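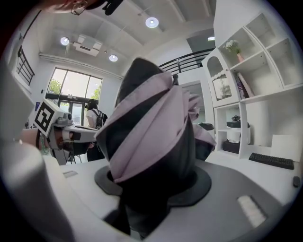
Pormont robotics club puts umbrellas at the top of its practice list

Local News > Schools and Clubs > Prurncombe

Posted 10/03/2021

I went along to the Pormont student robotics club expecting wheels. When I was in school, robotics club meant a shoebox-sized car that followed a line of black tape and fell off the table if you blinked, and I guess I had that in my head the whole drive over. So I was a bit thrown to walk in and find everybody arguing about umbrellas.

The club has a new project this year and it's called Zukine. (I asked what it stood for. It doesn't stand for anything, one of the sophomores made it up on a bus and it stuck.) The idea is to teach a robot arm to tidy up an entryway, the kind of place where people drop their stuff when they come in the door. Shoes, keys, bags, mail, and yes, umbrellas. The students want it ready for the Tomar Challenge, the regional contest for school and college clubs that Prurncombe is hosting in February.

The arm itself doesn't get much of a workout yet. Most of the work right now is done by hand, with a gripper the student holds and squeezes. It has a strap that goes over the back of your hand and a chunky black-and-white square marker on top, so the software can tell where the thing is and which way it's pointing. You do the chore with the gripper, the whole thing gets recorded, and later the arm learns from the recordings. It's a little like teaching somebody to bake by letting them stand at your elbow, except they need to watch you make the same pie all afternoon.

And the umbrella is the hard one! The club's practice umbrella is a lavender and black one, rolled up so the two colors twist around each other like an old barber pole, and it stands up in a dark gray base on the white table. I thought it looked very elegant. The students think it's a menace.

"A mug is always the same mug," Merle Tamihana told me. Merle is running Zukine this year and was generous with her time, considering how many people wanted it. "You roll up an umbrella and it's a different shape every time you do it. There's always some bit of fabric that won't stay put, and that's the bit the gripper finds."

She's got a point about the fabric. A flap of the lavender was sticking right out of the side, and once she'd mentioned it I couldn't look at anything else. If the fingers close on the flap they've got a pinch of cloth and not much of an umbrella, and if they close too low they're fighting with the base. The sweet spot, according to Merle, is the middle of the roll, coming in from the side and nice and level. Then you lift straight up. Tilt too soon and the base wants to come along for the ride.

I got to have a go. I was terrible. The gripper is lighter than I expected, but your wrist has opinions about it, and there's a delay in your brain while you work out that squeezing your hand here closes the fingers over there. My first try, I nudged the umbrella and grabbed air. My second try I did get hold of it, and I was so pleased with myself that I lifted it at an angle and got a groan from the table. They very kindly did not keep either one.

They do throw out a lot of recordings, by the way, and I found that part more interesting than I thought I would. The club's rule is that a try only gets saved if it was done the way you'd want a robot to do it, start to finish, no hesitating in the middle and no sneaky help from the other hand. As of my visit they had 86 good ones for the umbrella. Merle wants a lot more than that before the holidays. There's a sign-up sheet, and each member is asked to put in 30 minutes a week on the gripper, which sounds like nothing until you've tried it and your forearm is talking to you.

The other big lesson so far has been that people are all different. One of the freshmen grabs everything very fast, like he's stealing it. Another student goes in slow and careful and sort of hovers. Both ways get the umbrella out, but mix them together without thinking and the arm gets a muddle of instructions. The club spent most of one meeting on this (I've seen the notes, they go on for a while, and there's a drawing of a duck on the second page that I didn't get to the bottom of). They settled on a shared style: steady approach, short pause, close, lift. New members practice it before they're allowed to record.

I asked why they don't just pick something easier. Blocks, say. Or a nice solid box.

"We did blocks last year," said Merle. "We were good at blocks. Then we went to Tomar and the judges put a scarf on the table."

That story came up more than once while I was there, so I get the feeling the scarf is a sore spot. The team came home with a certificate for documentation, and the certificate has not been framed. This year they've gone the other way and picked the most annoying household items they could think of. The umbrella was voted in first. A drawstring gym bag is next, then a knit hat, and there's a strong campaign for one of those folding sun visors for a car windshield, which I personally hope wins because I'd pay good money to watch it.

The contest works like this, as far as I could follow. Each team gets three runs at a tidying task, and the organizers pick the objects from a list that teams see ahead of time, though the exact color and size are a surprise on the day. So the lavender and black umbrella isn't going to be the one they face. It might be plain navy. It might be a giant golf one. Merle has asked members to bring in umbrellas from home so the recordings don't all look the same, and she'd be happy to have a few from the rest of us too, including the sad ones with a bent rib. Put your name on it if you want it back.

They also want to record in other spots. The practice table is in a bright room with a big window, lots of daylight and shelves with books and flowers on them, and it's a lovely place to spend an afternoon. But it's one room. A robot that has only ever seen an umbrella against those shelves could get confused by a gym, and the contest is going to be in a gym. So the club is looking for places around Prurncombe that would let a small group set up a table for a couple of hours. A church hall would do, or a shop after closing. They bring their own equipment, and the only thing they need is a power outlet and people who don't mind a bit of chatter.

I should say something about who's in the club, too, because it's not all computer kids. Merle herself started out in furniture design and joined because she wanted to know why the arm kept scratching tables. There's a nursing student who is by far the steadiest hand on the gripper. One member does nothing but sort the recordings and label them, with headphones on, very happy, and doesn't want to be asked to do anything else. If you've been thinking you'd need to know how to program, you don't. They'll teach you if you like, and if you don't like, there's plenty to hold and plenty to write down.

There are five places still open for this term. Membership is for Pormont students, any major, and you can turn up once to try the gripper before you decide. I'd say go. I'm long past student age and I was still thinking about that umbrella when I got home. I took mine off its hook by the door and tried picking it up with the kitchen tongs (medium success, one small dent in the wall, we're not discussing it).

The arm is supposed to get its first proper try at the umbrella once the next batch of recordings is in. Merle wouldn't promise me a result. She did say the early tests on the computer look "less embarrassing than the scarf," and I'm told that counts as high praise in that room. I've asked to be there when it happens and she has said yes, as long as I stand back from the table and don't lift anything.

If you've got an old umbrella or a hall to lend, leave a note for the Zukine team at the Pormont front desk. Umbrellas can be dropped off there as well. The club would like them before the end of the term so there's time to record with each one, and please, nothing with a sword handle. They've had an offer of one already and they're still talking about whether it's allowed.

Filed under: Students, Clubs & Contests, Robots

Contact us | Copyright 2021 | Back to top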